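Damberg stainless stockpot, large
Item 167
$159, lid sold separately

Damberg calls this a pot for life. We have heard that from most of the makers we carry, so take it as advertising and look at the steel.

The inside is polished to a shine, and it will look that way until the first batch of stock. After that you get the usual cloudy rings and a few rainbow marks. Vinegar takes off most of them. The box says "stays like new," and we have asked Damberg to drop the line.

What we do like is the rolled rim. It pours better than the cut edge on the Ahonen, and it is kinder to your hands when you tip the pot up to scrub the bottom. The Ahonen costs less and boils water just as well. If all you make is pasta, buy that one.

Things the brochure skips:

Weight. Full, it is about 11 pounds heavier than most people expect, going by what we hear at the counter. Lift it empty in the store, then think about soup.

Sticking. Onions catch if you start them on high. The brochure says they don't. Makis Gkikas cooked with ours through March and went back to starting his in a skillet.

Storage. It won't nest inside the Dellari pots, whatever the Dellari catalog says. Measure your shelf.

Dishwasher. Allowed, but it takes up the whole lower rack. A sponge is faster.

Warranty is 2 years and covers the handles and the base. It doesn't cover discoloring, which is the thing people write to us about. Returns go to the Clestthorpe store, unused, with the receipt.

Questions about sizes or lids go to Gerasimos Vasilakis at the Clestthorpe counter. He owns the Ahonen and will tell you so.

Price checked Feb 17, 2022.
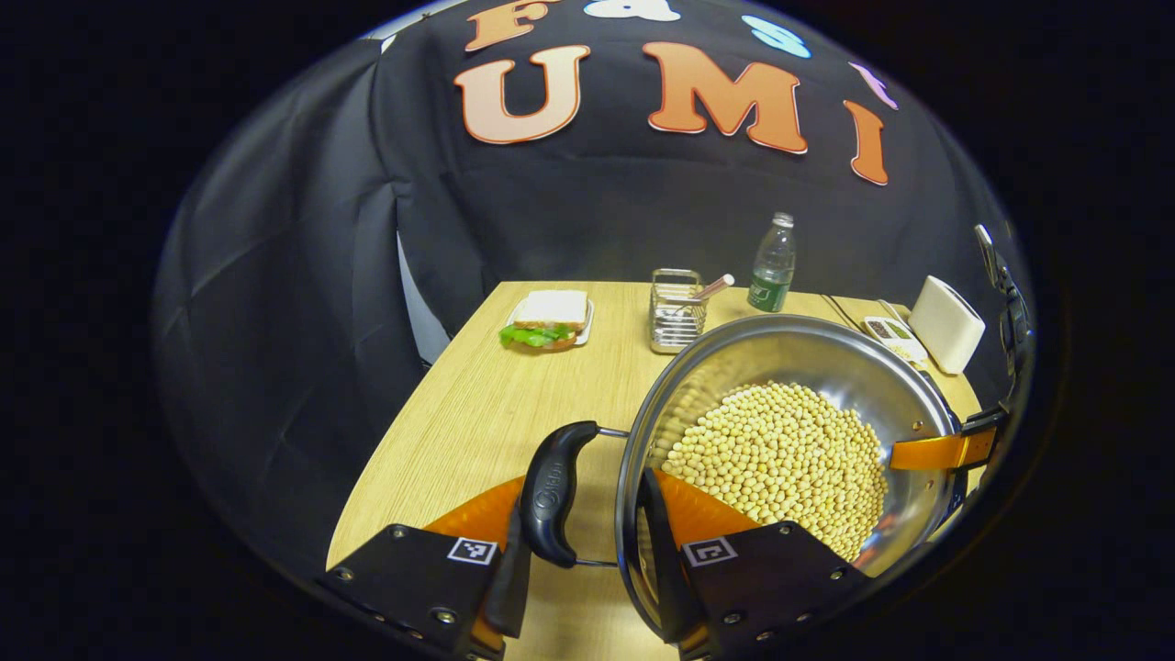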